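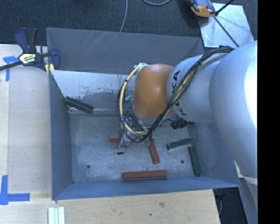
Budget talk, Nellstead plant, 27/03/2021
Speaker notes

Slide 1. Say what we are asking for: money for one bin picking cell in the next budget year. Decision needed on the cell only. The conveyor is a separate request.

Slide 2. Where the money goes. The arm is the part everyone asks about. Spend more time on the gripper, the cables and the bins. Gremov quoted 67 days for delivery. Pakzad was faster but left out installation, so the two totals don't compare yet. Pakzad will send a new quote.

Slide 3. Spares. Ask for 3 cable sets up front at $273 each. Cables that bend all day wear out, and in February we had none on the shelf. Bins get scratched and worn too. Put them under supplies.

Slide 4. Training. Cidano charges $2,054 for the operator course. It is not in either quote. Say this twice.

Slide 5. Floor space. Measure before ordering. Leave room to walk behind the bin and to get a clamp on and off the rim.

Questions. If someone asks about payback, say the figures come after the new quote. Don't guess.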